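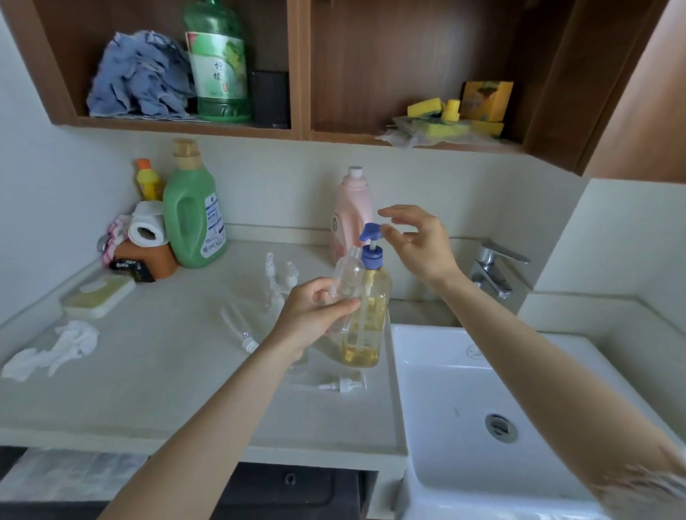
Refilling soap pumps: which tips hold up and which don't

Posted Saturday, November 22, 2025

Every household page on the internet will tell you that refilling your hand soap from a big jug is cheaper, tidier and takes a minute. I've been doing it for years at the bathroom sink and I would question at least two of those. Cheaper, mostly yes. A minute, no. Tidier depends on what you think of soap on a countertop.

So I went through the usual advice and tried it, some of it more than once.

"Any pump fits any bottle"

No. Pump collars come in different sizes and the threads differ too, even when the necks look the same. I keep the pumps from bottles that have run out, and most of them fit only the kind of bottle they came off. Before you pour anything, screw the pump on dry. If it goes crooked after half a turn, stop, it won't get better with force. A collar that's nearly right will feel tight and then leak down the side every time you press.

Check the tube as well. Too long and it bends against the bottom and pushes the pump up. Cut it at a slant with kitchen scissors, a little at a time, so the end can't seal itself flat against the plastic. Too short and you'll be left with an inch of soap you can't reach. You can't fix short. Find another tube, many of them just pull out of the pump head.

"Rinse the old bottle first"

I used to skip this one and I was wrong. Leftover soap and new soap don't always mix well, and with two different brands I once got something stringy that blocked the nozzle. Warm water, shake, empty, repeat until it stops foaming. Then pump clean warm water through the head into the sink. Stand the bottle upside down and let it dry overnight if you can wait. I don't believe you need vinegar, baking soda or a special brush for a soap bottle. The Ornard bottle brush I bought for this wouldn't go through the neck.

"Thin it with water and it lasts twice as long"

It lasts longer in the bottle because you've put water in the bottle. Then everybody presses three times where they pressed once. Thinned soap also squirts farther, often past your hand. Plain soap doesn't turn into foam in an ordinary pump either, whatever the video says. You need a foaming pump for that, with a mesh inside it.

There's a duller reason too. The preservative in the soap was measured for the soap as sold. If you must thin it, make a small amount and use it up.

"Use a funnel"

Fine for dish soap, slow for thick hand soap. It sits there and burps. Warming the closed jug in a bowl of hot tap water first does help. What works better for me is pouring down the inside wall of a tilted bottle, slowly, with the bottle standing in the sink and not on the counter. Leave a good finger's width at the top, the pump and tube take up room and will push soap out over the collar.

"Decant everything so it matches"

This is where I lose patience. Pruvcombe sells a set of 3 matching pump bottles with little labels, and it does look nice in December when people visit. But the label on the original bottle tells you what's in it. Pale yellow liquid could be hand soap, shampoo or floor cleaner. If you decant, write the name on the bottle in permanent marker. Never put cleaning products in something that looks like soap, and never mix what's left of two cleaners to save space.

Does it save money?

Some, if you compare by volume and ignore the word "value." My last refill jug held 900 ml and the pump bottle holds 60 less than I thought, so I now measure with water before I buy anything by the number of refills claimed on the front. Look at the price per 100 ml on the shelf tag. Twice this fall the small bottle, pump included, was the better buy.

When the pump won't come up

Hold the collar still and turn the head counterclockwise. If the whole collar turns, grip it with a dry cloth, soapy fingers are hopeless. If it pops up but gives nothing, press it ten or fifteen times before deciding it's broken. Still nothing, soak the head in hot water for a while and try again in plain water. After that I throw it out.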